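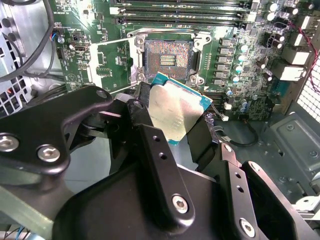
Wrist camera, chip held tilted just short of the socket.

In my last post I promised to write down how the gripper comparison went, and then it took me much longer than I wanted. I am back from Foley, the table is set up again, and I have finally tried all the combinations I wanted to try. So this is a long one. If you only want to know which gripper stays on the arm, you can go to the last part.

The job is to put a desktop processor into its socket with a robot arm. People who have done it by hand know that it is easy, but that you hold your breath a little. The chip has to come down flat. The contact pins in the socket are very thin and they do not forgive a chip that slides over them. With the hand you feel when the edges find their place. With the arm I have to get the same feeling from somewhere, and the whole question of this spring was from where.

I had two grippers. The first is the small electric one I bought used from a packaging company in Durcombe, which I will call the old one. The second is the Nanenis, which was lent to me for the summer. Both are parallel grippers, both bolt to the same flange, and on paper they are not so different. The Nanenis weighs 555 grams without fingers. The old one is lighter, but its body is longer, and in a computer case the length is what hurts you.

I did not expect the case to be such a big part of the problem. In all my first tests I had a bare motherboard lying on the table, and the old gripper did quite well there. Then I put the board back into its tower and laid the tower on its side, and half of my good positions were gone. There are walls, there are cables, there are the memory slots standing up close to the socket. The arm can reach the socket straight from the top, but the moment I want to tilt the gripper to look under it, something is in the way.

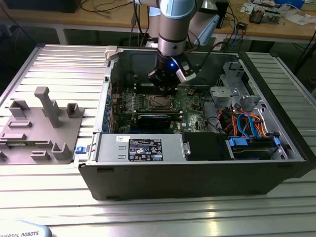

The test tower on its side, gripper over the upper part of the board.

I made 14 attempts with each gripper, always with the same chip (it is an old one with scratches, I would not do this with a good one). An attempt was good if the chip was lying in the socket and I did not need to touch it. I wanted to make a nice table of the results, but the reasons for the bad attempts are more interesting than the number of them, so I write about those.

With the old gripper the usual problem was rotation. Its fingers are narrow, and when they close on two edges of the chip, they meet it at what is nearly a single point on each side. If I picked the chip up a little away from its middle, it turned between the fingers like a door. I could see it in the camera, but I could not correct it, as every correction of the arm only moved the chip together with its error. I glued thin rubber on the fingertips. That helped with the turning and made the release worse, because the rubber kept the chip on one side a moment longer than on the other.

The Nanenis has fingers made of flat black plates with rows of holes, so you can screw on different parts. They are bulky, and I was afraid they would not fit near the socket frame. They do fit, if you hold the chip only by the near part of its edges and let the rest stick out in front. This means that the chip does not hang level on its own. I let it stay tilted until the last moment and lower the far edge first, then the gripper turns until the chip is flat. I was quite proud when I had found this, and then I remembered that I do the same thing with my hand.

The disadvantage is the view. The fingers cover the lower half of what the wrist camera sees, and the nearest edge of the chip, where they grip, is the hardest part to judge. I see the socket very well, I see the heat spreader very well, and I have to guess the rest. Moving the camera 10 mm to the side gave me more of the chip but less of the socket, and I moved it back the same evening.

About cameras, because somebody asked under the last post: I compared the one on the wrist with a fixed one next to the table. The fixed one is good for the big movements. It shows me the whole case, the arm and the fixture plate on the left, and I notice early when a cable from the case is standing where the gripper wants to go. For the last part it is useless to me. The gripper itself hides the socket. I thought for some days about a third camera from the opposite side, but then I have three pictures to look at and only two eyes, and I become slower.

The lighting deserves its own post. The pins of the socket shine in copper and violet, depending on the angle, and the metal frame around them is very bright. The table is aluminum and throws its own light back. With automatic exposure the picture kept becoming darker and lighter while the arm was moving. I fixed the exposure by hand, and this was the cheapest improvement of the whole project.

Now the controller. Until this spring I drove the arm with a gamepad, which is fine for picking up boxes. For the chip I rented a Setelico hand controller with force feedback, 400 for the month with shipping in both directions. My honest opinion is mixed. The feedback is good when there is a real contact, for example when a finger touches the frame of the socket. For the chip itself the forces are so small that they disappear in the noise of the handle. What I liked was the scaling: I can move my hand a long way and the arm moves a little. With the gamepad my thumb was always too fast at the end – I had slow modes, but switching between them was one more thing to forget.

After one week I used the Setelico for the approach and the tilt, and the keyboard with very small fixed steps for the final lowering. It looks silly, but my good attempts nearly all come from this mixture.

So, the result. The Nanenis stays on the arm until it has to go back in September. It holds the chip without letting it turn, and it lets go of both sides together, and I accept for this that I see less. The old gripper goes into the drawer with its rubber fingertips. I would take it out again for memory modules, where a narrow finger is an advantage and the slot does half of the guiding.

Two things are still open. I have not tried to close the socket frame with the arm, and I am not sure that the fingers can push the lever with enough force without slipping. I also want to draw a shorter pair of fingers that can be screwed into the same holes, so that the camera sees more of the near edge. If somebody has drawings for something similar, please write me, also if it was for another gripper. The hole distance I can change, the idea is what I need.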